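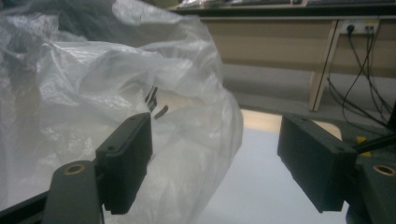 Gripper trials: ribbed pads and thin plastic

The handheld gripper comparison at Lendulari has moved on to plastic bags. Thin film is the hardest material on our list. It folds over the fingers, hides whatever is behind it, and throws bright highlights back at the camera.

We are trying two sets of finger pads. The Malinowski pads have fine vertical ribs on the inner face. The Naltesel pads are flat and a little softer. Both bolt onto the same arms, and a swap takes 12 minutes with the camera check included.

Each set gets 200 grasps on bags, then 200 more on boxes and cloth. So far the ribbed pads hold film better when the approach is slow. At higher speeds the bag tends to bunch up beside the finger before the gap closes, and the grasp has to be started over. The brass bushings in the arms have shown no play.

Recordings go into Cellarer at the end of each session. If you are logging trials, please enter the pad type before the first grasp. Several early runs were saved without it and will be repeated in August.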